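Robot Programming Lab: Handout 4
Teaching a pick by demonstration
August
Izzati Kwok, with lab notes by Haziq Ngui

1. Scope

This handout covers two ways of giving a robot arm an example of a task: moving the arm by hand, and driving it from a remote input device. Both produce the same kind of record, a time-stamped series of joint positions together with the gripper command. They differ in what else gets recorded along with it, and that affects how the data can be used in Handout 5.

The task throughout is bin picking. Blocks lie in a bin in no set order. The robot must close on one block, lift it clear of the others and carry it to the drop point.

2. Hand guiding

In hand guiding the arm is put into a compliant mode and the operator pushes it through the motion. The controller compensates for gravity, so the operator feels mainly friction and inertia. Before starting, check that the tool load is set correctly. A wrong load value makes the arm sag or drift upward when released, and the operator will correct for this without noticing. The correction then ends up in the data.

Advantages: the operator feels contact directly and needs little training. Most students produce a usable path within 8 attempts.

Disadvantages: the operator's hands and forearms are in the camera view, so the images from a hand-guided run can't be used as they are to train a vision policy. The usual remedy is to replay the recorded joint path with the operator out of the way and record the images then. Replay requires the blocks to be put back where they were, to within a small tolerance. With a single block on a marked spot this is easy. With a pile it is impractical.

3. Remote control

In remote control the operator stands outside the cell and moves the tool through an input device. We use the Motula handset, which sends a velocity command for the tool in six directions and a separate open/close signal.
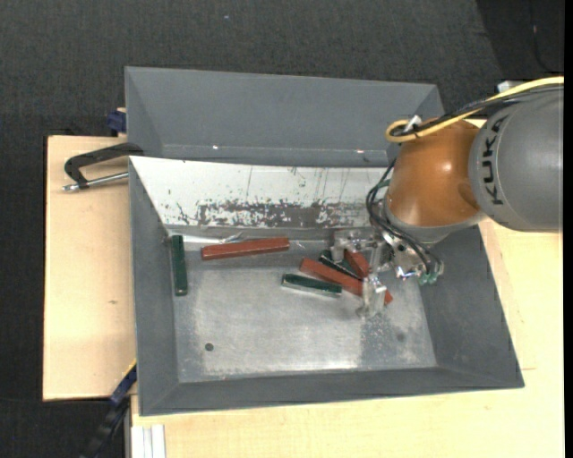
The handset has two speed ranges. Use the fast range for travel above the rim and the slow range for everything below it. Slamet Sumampouw's tests last term showed that operators who stayed in one range either lost time on the approach or struck the bin. Approach direction matters as much as speed. The bin walls slant inward, so a tool that comes straight down near a wall has less room at the floor than it had at the rim. Where several blocks lie together, as with the red and green ones under the gripper, the fingers also have to come down between neighbors. Turn the tool about its own axis while still above the pile, line the fingers up across the width of the chosen block, and then descend. Rotating at the bottom drags other blocks along and usually spoils the grasp.

Clamp the bin before the first run and leave it clamped until the session ends. A bin that shifts partway through gives two sets of data with different geometry, and the log will not show where one stops and the other begins.

4. What to record

Each run goes into one file. The Pradow logger writes these channels:

– joint positions and commanded tool velocity
– gripper command and gripper feedback
– fixed camera images
– operator initials and a success flag

The success flag is set by the operator at the end of the run. A run counts as successful if one block, and only one, reaches the drop point. Keep failed runs. Do not edit them, and do not repeat a run under the same file number.

Record 32 runs per group. Redistribute the blocks by hand after each run with the arm stopped and the enable switch released. Change operators halfway through.

5. Common faults in demonstrations

Pauses. Operators stop to think, and the pause is recorded as part of the task. A model fitted to such data tends to stop in the same places. Decide on the target block before starting the log.

Inconsistent choice. If one operator always takes the nearest block and the other always takes the topmost, the combined set contains two answers to the same situation. Agree on a rule and write it on the group sheet.

Late closing. The handset signal reaches the gripper with a short delay. Hold the tool still until the feedback channel changes, then lift.

6. Before the next session

Plot tool height against time for one successful and one failed run. Mark the moment of the close command on both. Bring the plots on paper. Questions about the logger go to Kurniawati Nasution.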